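Rirkora open day — anybody else go?

gearhound_pete
Posted Monday, 8:12 pm
So I finally made it out to the Rirkora open day and I've been bugging my wife about it ever since, so now it's your turn. Parking was a mess, the coffee was free, and I stayed way longer than I planned. I typed up my notes for our club page and I'm pasting the part about the cube table, as it's the one I kept going back to.

The job is simple to say out loud. Red wooden cube, whiteboard lying flat on a table, circle drawn on it in marker. The arm has to pick the cube up and set it down inside the circle. Ridwan Majimbun was running that station and he told us they'd logged 236 tries on it in November alone, which got a laugh from the back row (me). 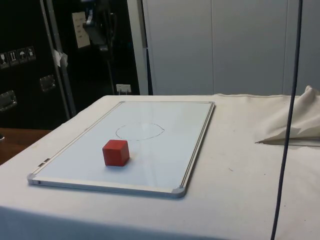 2 min read · 400 words

Cube's still outside the circle there, down by the near side. The circle is just drawn by hand, a little wobbly, and Ridwan said they wipe it off and draw a new one someplace else whenever they feel like it. I liked that! Everything I've ever worked on had the target bolted down to the thousandth. He also let a kid pick where the cube started, and the kid of course went for the most annoying spot possible.

Anyway, go if they do it again.

mkd_41
Posted Monday, 8:40 pm
I was there for the morning session. Glad you had fun but I don't get the fuss over one cube. We had a Muketti cell at my old plant doing 2,000 parts a shift and it never needed a guy with a marker standing next to it.

gearhound_pete
Posted Monday, 8:53 pm
Sure, and what did your cell do when a part showed up two inches to the left?

mkd_41
Posted Monday, 8:58 pm
It stopped and a light came on and I walked over and fixed it. Worked great for years lol

solder_and_sons
Posted Monday, 9:20 pm
You're both kind of right? Different jobs. My gripe is the glossy whiteboard. Look at those overhead lights streaking across it. I do vision setups and I'd have put down something matte before I let the public in.

tinaw
Posted Monday, 9:31 pm
I asked Ridwan about that! He said they leave the glare alone on purpose — if it only works with perfect lighting they'd rather know now. Not sure I totally buy it, but he didn't dodge the question.

solder_and_sons
Posted Monday, 9:44 pm
Hm. OK, fair enough for testing. I'd still want to see the numbers with the shine and without.

mkd_41
Posted Monday, 10:05 pm
Did anybody catch the Menon talk in the afternoon? I had to leave at lunch. That one I was curious about.

tinaw
Posted Monday, 10:17 pm
I did, it was 40 minutes and half of it was Q&A. Mostly safety fencing, and when you can skip it. I have four pages of notes if you can read my handwriting. PM me.

gearhound_pete
Posted Monday, 10:22 pm
Send them to me too please. And is anyone driving up for the Aller one? I've got room for two if you don't mind a dog in the back.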